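# 사과 작업 노트, 10월, Skeleck 작업실

아침 8시 반 시작. 오늘은 Surnen을 처음 제대로 다뤄 보는 날이라 어젯밤부터 좀 들떠 있었다. 노란빛 도는 초록에 붉은 기가 번진, 딱 내가 좋아하는 색의 사과! 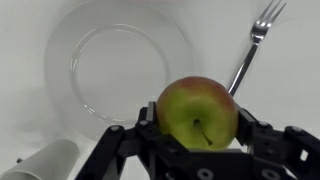
Noemi Caputo는 붉은 쪽은 믿지 말고 바탕색을 보라고 했다. 붉은 기는 햇볕을 얼마나 받았는지를 말해 줄 뿐이고, 익은 정도는 초록이 노랑으로 얼마나 넘어갔는지에서 읽어야 한다는 것. 그리고 꼭 잘라서 씨를 보라고, 자르지도 않고 익었네 안 익었네 하는 사람이 제일 답답하다고도 했다. (나 들으라고 한 말 같다. 맞다, 지난번에 안 잘라 봤다.)

그래서 오늘은 잘랐다. 아주 많이 잘랐다.

## 씨와 전분

상자 위쪽에 있던 것부터 가로로 반 갈라서 씨를 봤다. 거의 다 짙은 갈색인데 끝이 아직 희끗한 게 몇 알 섞여 있었다. 요오드액을 바르니 가운데 별 모양 주변은 안 물들고 껍질 쪽으로 갈수록 푸르스름하게 올라온다. 전분이 안쪽부터 빠지고 있다는 얘기니까 딱 중간쯤 온 셈이다. 이 무늬는 볼 때마다 신기하다. 같은 상자에서 나왔는데도 어떤 건 꽃잎처럼 또렷하고 어떤 건 그냥 번진 얼룩 같다.

Eten도 비교용으로 같이 해 봤는데 이쪽은 거의 물이 안 들었다. 전분이 벌써 당으로 다 넘어간 상태. 바로 먹기엔 Eten이 낫고, 굽거나 졸이려면 Surnen이 재미있겠다는 게 첫인상이었다. 오후까지 해 보니 첫인상이 절반쯤 맞았다(아래에 적음).

요오드 바른 조각은 절대 먹지 말 것. 접시를 따로 쓰고 접시 밑에 테이프 붙여서 표시했다. 다음에 하는 사람도 꼭 이렇게 할 것.

## 생으로 먹어 본 메모

껍질째 얇게 썰어서 먹었다. 다들 물로 입을 헹구고 한 조각씩.

- Surnen: 첫맛이 확 시다. 레몬 같은 날카로운 신맛인데 씹다 보면 뒤에서 배 같은 단맛이 올라온다. 과육이 단단해서 소리가 크다. 껍질이 조금 질긴 편.
- Eten: 달고 순하다. 향은 이쪽이 훨씬 앞에 나온다. 꽃 향, 약간 꿀 같은 느낌. 씹는 맛은 벌써 좀 풀어졌다.
- Sanna: 작년에 저장해 둔 건 없고 올해 것만 있어서 공평한 비교는 못 했다. 떫은 기가 남아 있다. 주스로 섞을 때 조금 넣으면 좋을 듯.

Rónán Keane은 Surnen을 한 조각 먹고 말없이 두 조각째를 집었다. 그러고는 치즈 없냐고 물었다. 없었다. 다음에는 짭짤하고 단단한 치즈를 꼭 사 놓자. 신맛 센 사과에 치즈는 진짜 당연한 조합인데 왜 매번 잊는지 모르겠다.

껍질 벗긴 것과 안 벗긴 것을 나란히 먹어 본 게 오늘 오전의 제일 큰 수확이다. 껍질을 벗기면 Surnen의 향이 뚝 떨어진다! 신맛만 남고 심심해진다. 향이 껍질 바로 밑에 몰려 있는 모양이다. 그래서 오후 졸임은 계획을 바꿔서 껍질을 같이 넣기로 했다.

## 졸임 (1차)

Amedeo Pagano의 방식대로. 원래 종이에는 껍질을 버리라고 되어 있는데 위의 이유로 면 주머니에 담아 같이 끓였다.

- 손질한 Surnen 과육 364 g (심지 빼고 잰 무게)
- 설탕은 처음에 과육의 4분의 1만, 나머지는 맛보고 추가
- 물은 냄비 바닥이 겨우 덮일 만큼
- 껍질과 심지는 면 주머니에
- 소금 한 꼬집

불은 중약불. 처음 한동안은 아무 일도 안 일어나는 것 같다가 갑자기 즙이 나오면서 냄비 안이 확 바뀐다. 이 순간이 너무 좋다. 조각 가장자리부터 투명해지고, 방 전체에 냄새가 퍼지고, 옆방에서 Ilgın Toprak이 뭐 하냐고 고개를 내밀고.

총 52분 걸렸다. 생각보다 길다. Eten이었으면 진작 다 퍼졌을 텐데 Surnen은 끝까지 모양이 남아 있었다. 주걱으로 눌러야 겨우 으깨진다. 덩어리가 살아 있는 졸임을 원하면 그대로 두고, 매끈한 걸 원하면 체에 내리는 수밖에 없다.

색은 옅은 복숭아색. 껍질의 붉은 기가 빠져나와서 이렇게 된 것 같은데, 껍질 없이 끓인 걸 나란히 놓고 봐야 확실히 말할 수 있다. 다음번 숙제.

다 끓이고 잰 무게는 약 260 g. 저울에 올릴 때 냄비 벽에 남은 걸 다 못 긁어서 이 숫자는 대충으로 봐 주기 바란다. 설탕 들어간 걸 생각하면 꽤 많이 졸아들었다.

맛! 정말 맛있다. 시고 진하고, 뒤에 살짝 쌉쌀한 맛이 있는데 그게 껍질과 심지에서 온 것 같다. 나는 이 쌉쌀함이 마음에 들고 Ilgın은 설탕을 더 넣자는 쪽이다. 결국 절반을 덜어서 설탕을 조금 더 녹였다. 두 병 다 냉장고 가운데 칸에 있으니 먹어 보고 뚜껑에 의견을 적어 주세요. 연필 말고 유성펜으로. 연필은 김 서리면 다 지워진다.

## 굽기

오븐에 넣은 건 반으로 갈라서 심지만 파낸 것들. Surnen과 Eten을 같은 판에 올렸다.

예상은 Surnen이 훨씬 나을 거라는 거였다. 절반만 맞았다고 위에 적은 게 이 부분이다. 모양은 Surnen이 압승이다. 껍질이 쪼글해지긴 해도 안 터졌고 과육도 서 있다. 그런데 향은 Eten이 이겼다. 오븐 문 여는 순간 올라오는 꿀 냄새가 전부 Eten 쪽이었다. Eten은 대신 가운데가 푹 꺼지고 껍질이 터져서 판에 즙이 흥건했다. 그 즙을 숟가락으로 긁어서 Surnen 위에 얹어 먹었더니... 이게 오늘의 최고였다. 시고 단단한 사과에 달고 향 좋은 즙. 우연히 얻어걸린 거지만 이건 제대로 다시 해 봐야 한다.

다음번 안: Eten만 먼저 구워서 즙을 받아 두고, 그걸 Surnen에 끼얹어 가며 굽기. 버터는 넣지 말고 먼저 해 보고 싶다. 버터가 들어가면 뭐든 맛있어져서 비교가 안 된다.

## 갈변

썰어 둔 조각을 네 접시에 나눠서 그대로 둔 것, 소금물, 레몬물, 꿀물에 담갔다 뺀 것으로 비교. 한 시간 뒤에 보니 그대로 둔 건 가장자리부터 갈색이 됐고, 레몬물이 색은 제일 깨끗했다. 그런데 원래 신 사과에 레몬까지 묻으니 맛이 너무 간다. 꿀물이 의외로 괜찮았다. 색이 살짝 누레지긴 하는데 맛이 제일 좋고 표면이 안 마른다. 소금물은 잠깐만 담가야 한다. 내가 딴짓하다 오래 담가서 좀 짰다.

Surnen이 Eten보다 확실히 늦게 변했다. 산이 많아서일 거라고 짐작하는데 산도는 오늘 안 쟀다. 종이 시험지가 서랍에 있었는데 습기를 먹어서 색이 이상했다. 새로 주문할 것.

## 저장

남은 것 중에서 흠 없는 것만 골라 한 알씩 신문지에 쌌다. 꼭지 빠진 것, 눌린 자국 있는 것은 따로 빼서 이번 주 안에 먹거나 끓인다. 저장 칸은 4도에 맞춰 뒀다. 감자 옆에 두지 말 것! 지난번에 감자에서 싹이 무섭게 올라왔다.

싸기 전에 꽃받침 쪽을 꼭 봐야 한다. 움푹한 데라서 곰팡이나 벌레 구멍이 숨기 좋다. 겉은 멀쩡한데 이쪽에 까만 점이 깊게 박혀 있으면 갈라 봤을 때 심지가 상해 있는 경우가 있었다. 마른 꽃 찌꺼기가 남아 있는 건 괜찮다. 털어 낼 필요도 없다. 나는 처음에 이걸 다 손톱으로 파냈는데 오히려 상처만 냈다.

Nazareno Negri가 오후에 전화로 한 말도 적어 둔다. Surnen은 따서 바로보다 몇 주 묵혔을 때가 진짜라고 한다. 신맛이 가라앉고 향이 올라온다고. 그 말이 맞으면 오늘 적은 생과 메모는 전부 이 사과의 어린 시절 기록이 되는 거다. 그것도 좋다. 같은 상자를 묵혀 가면서 맛을 적어 나갈 수 있다니 너무 기대된다.

신문지 겉에 번호 쓰는 건 Ilgın이 맡아 줬다. 상자 뚜껑 안쪽에 표를 붙였으니 꺼내 먹는 사람은 거기에 번호랑 맛을 적기. "맛있음" 한마디 말고 신맛, 단맛, 향, 씹는 느낌을 각각 써 주면 좋겠다.

## 할 일

- 껍질 없는 졸임 한 냄비 (오늘 것과 색 비교, 시간도 재기)
- Eten 즙 끼얹어 굽기
- 산도 시험지 주문
- 치즈!!
- 면 주머니 삶아서 널기. 붉은 물이 들었는데 쓰는 데는 지장 없음
- Sanna는 주스로 짜서 떫은 정도 다시 보기. 착즙기 체망이 헐거우니 먼저 조일 것
- Amedeo에게 껍질 넣은 결과 보내기. 싫어할 수도 있지만 한 병 같이 보내면 마음이 바뀔지도

오후 5시 40분에 정리 끝. 심지랑 주머니 속 찌꺼기는 초를 담가 보려고 유리병에 설탕물과 같이 넣고 천을 덮어 창가 선반에 뒀다. 거품이 올라와 있으면 하루 한 번 저어 주세요. 천은 꼭 다시 덮고.

덧붙임: 졸임 병 뚜껑에 벌써 누가 써 놓았다. "설탕 적은 쪽. 빵에 두껍게." 글씨가 Rónán이다.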